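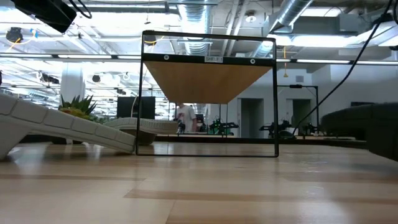
Estrella Galindo had been awake since four in the morning when I reached her, and she was still talking faster than I could type. The night before, her film The Ferry Clerk had played to its first full house, and she wanted to tell me about the laughing.

"There's a line in the second half where the clerk tells a passenger he can't sell her a ticket to a town that's been renamed," she said. "I wrote it as a sad line. I swear to you, it's sad on the page. And 200 people just roared! I was sitting in the back row with my hands over my face."

If you haven't caught up with it yet, The Ferry Clerk is a comedy, more or less, about a woman who runs the ticket window at Stodotov, a river crossing that is going to be replaced by a bridge. It's the second feature for Galindo as writer and director, and I have now seen it 2 times and would happily go again on Friday. It is small and dry and very funny, and then in the last reel it gets hold of you by the collar.

The clerk is played by Hanane Lamrani, mostly known until now for stage work. Galindo saw her in a play where she had one scene, carrying a birdcage, and wrote to her that same evening.

"She wrote me four pages," Lamrani told me when she joined the call, a little out of breath from the stairs. "No script, only four pages about this woman's shoes, what she eats, how she hates it when people push the money through the window with one finger. I thought, well, I know her already. My aunt was like that. I said yes before I knew there was a ferry."

The shoot lasted 16 days, all of it in November, and nearly all of it outdoors. I asked how cold it got, and they both started answering at once.

"My lips stopped working," Lamrani said. "You can hear it! There's a scene with the schoolteacher where I'm supposed to say 'departure' and it comes out as some other word. Estrella kept it."

"Of course I kept it," Galindo said. "It's the best take. Anybody who has worked at an outdoor window in November says 'departure' like that."

The schoolteacher is Reet Jaunzems, who has maybe ten minutes on screen and walks off with every one of them. She wasn't on the call, but both women kept coming back to her. Jaunzems learned to play the accordion for a scene that was then cut down to her carrying the case across a gangplank. According to Galindo, she took the news very well and played the whole piece for the crew at dinner anyway, twice, with a encore nobody had asked for and everybody sang along to.

What I most wanted to talk about was the look of the thing. Cinematographer Zineb Ait Brahim shoots the river like it's a person in the room who won't leave. There are long stretches where the ferry is only a dark shape and a lamp, and then you get these sudden close views of hands, coins, ticket stubs. Galindo lit up when I mentioned the stubs.

"We had 1,240 tickets printed," she said. "Proper ones, numbered, on that thick rough paper. I was told we would need a dozen. But Hanane tears them, you know? She tears them in character. When she's angry at somebody the tear goes crooked. Zineb noticed it on the first morning and after that we shot every single one."

"I didn't know they were filming my tearing," Lamrani said. "I'd have been nervous!"

The music is by Youssra Samir, and it turns up so rarely that I had forgotten there was a score by the time it came back. Samir recorded most of it on an upright piano with one pedal missing. Galindo had used a temporary track of brass band marches during the edit and loved it so much that she was ready to leave it in.

"Then Youssra sent me forty seconds of piano, and I sat on the floor," she said. "She'd taken the march and slowed it down until it was walking home alone. I called her and asked for more and she said no, that's plenty, put it in three places. She was right about two of them. We still argue about the third."

I have my own opinion on the third (it's the scene on the roof, and I'm with Samir), but Galindo wouldn't say which side she was on while the composer wasn't there to defend herself.

As for what's next, she has a script called Oston, about two sisters who inherit a roller rink, and she hopes to start casting once the festival run is done. Lamrani is going back to the stage first, for a part she described only as "somebody's terrible mother." I asked if she'd be in the roller rink picture.

"I can't skate," she said.

"She has until spring," said Galindo.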